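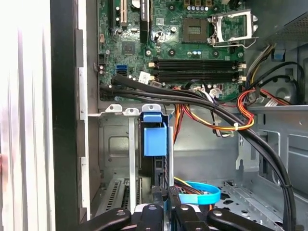 Clalatlow repair bench gets a bigger room and a whole lot of old desktops

I stopped by the Clalatlow repair bench in February to drop off one dead tower, and I ended up staying until they turned the lights out. They've moved! The bench used to be squeezed in behind the bike shop, and now it has the old print room upstairs at Poduval Hall, with real tables and enough outlets for everyone (bring your own coffee, though, the machine is still downstairs).

The big news is the donation. Kultlow, the insurance office on the corner, is clearing out its storage and has handed over 551 desktop computers. Lavanya Kaimal, who set the bench up, told me the plan is to get as many of them as possible running again and out to families before school starts back up. The rest get taken apart for pieces. Memory goes in one bin, processors in another, and power supplies get tested before anybody puts them on the shelf.

I got handed a screwdriver pretty much right away. If you've never had the side off one of these older towers, it's a friendlier place than you'd think. The processor sits in a square socket with a little metal lever next to it, you swing that up, and the chip lifts straight out. Memory is even easier, just push back the latches at the ends of the slot. The cables are what slowed me down. I spent a good ten minutes following one orange wire through a bundle before Tien-fu Shek came over and told me to leave the power supply where it was and unplug things at the board end first. Much better!

Tien-fu also wants everyone to know that the hard drives are wiped by Cinditz before the machines ever come up the stairs, so please stop asking him.

The bench has raised $1250 so far toward new drives and keyboards, and it's hoping for $3000 by summer. Doors open at 6 p.m., and you don't need to know a thing about computers to help. Spare monitor cables are very welcome. Old printers are not, they have plenty.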